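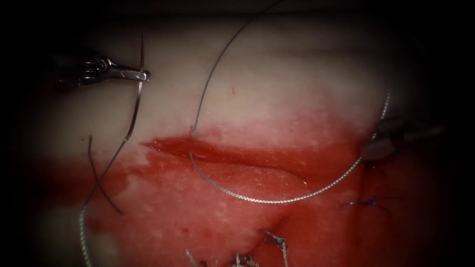
How do stitches work?

Got a deep cut? Skin can heal by itself, but a big cut needs help. So a doctor sews it. Yep, sews! With a needle and thread.

The needle is curved. Thin too. Why curved? It has to go down one side of the cut and come up the other, like a little scoop.

The thread is called a suture (say SOO-chur). Some is black, some silvery and braided, like tiny hair braids. Pull gently, tie a knot, snip.

Fingers are too big for this, so the needle gets held in small metal jaws.

Learning takes ages! Beginers sew on a rubbery pad first. Lots of loops. Lots of knots.

Does it hurt? Doctors numb the spot first. You mostly feel tugging.

Veronika Jakab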